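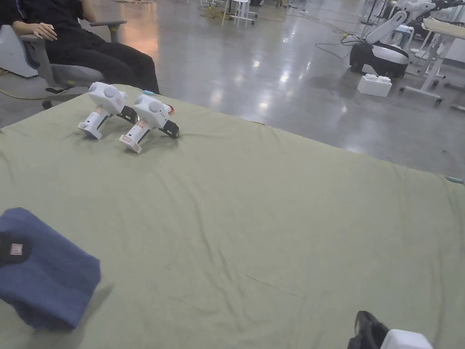 Page last changed: 07/04/2019

House rules for the hand-held grippers, second attempt

The first version of our good practice sheet ran to 39 rules. Ehsan Baloch, who wrote most of them, tested the sheet by asking people at the Weltden floor to recite any five. The best score was 2, and one of those was the fire exit. So the sheet has been cut down, and the parts that survived are printed in this newsletter for anyone who missed the email, deleted the email, or replied to the email with a thumbs up and went on as before.

Most of it concerns the folding tasks, where a person works at a cloth-covered table with a gripper in each hand and the recording is later used to teach an arm to do the same thing. The grippers look sturdy. They are sturdy, up to the moment one rolls off a table onto concrete.

Resting. A gripper that is not in your hand lies on its side, on the cloth, well in from the edge. Standing it up on its base plate looks smart and lasts until somebody bumps the table. Fingers point away from the chair. We had a long argument over whether two grippers may lie next to each other, and the answer is yes, provided you can pick up one without dragging the other along.

Labels. Every gripper has a label on its base and the label goes in the log before the first take. "The white one" is not a label. They are all white. In September we lost most of a day matching recordings to grippers by looking at scratches, and Ehsan would like it known that he is not doing that again.

The cloth. Olive green, pulled reasonably flat. We used to demand perfectly flat, and people spent so long smoothing it that Pimside asked whether the smoothing was the task. A few shallow creases are fine. A fold thick enough to catch a fingertip is not. Please don't iron it on the table.

Garments. One item in play, and the rest stay folded at the side until called for. If an item hangs over the edge of the table, slide it back before you start, or it will leave by itself halfway through a take. Tags stay on. Kakakhel's people cut the tags off an entire batch to be helpful, and the arm then met its first tag in front of visitors.

Sitting in. Anyone watching a session may have a chair, and may stay in it. Rolling up to the table for a better look counts as entering the work area, and so does reaching over to point at the sleeve that went wrong. The person recording can see the sleeve.

Floor. Cables get walked around. The old sheet had a full page on cable routing with a diagram, and the cables have never resembled it. Until the new covers arrive, the rule is that you look down before stepping back, and that nothing with wheels is driven across a cable — this includes the stools. Boxes should not be parked in front of a robot base, even for a minute. The minute is never a minute.

Stopping. If something feels wrong, say "stop" out loud, put the grippers down and mark the take as bad. We have 185 good folding takes and the target is 3,000, so there is some temptation to keep the doubtful ones. A bad take marked bad costs us very little. A bad take marked good teaches the arm your mistake, and the arm is a much more patient student than you are.

Sistitz has asked for a copy of the old sheet, diagram included, to use as a template. We sent them the new one. Corrections and complaints go to Ehsan, preferably in writing, and preferably one rule at a time.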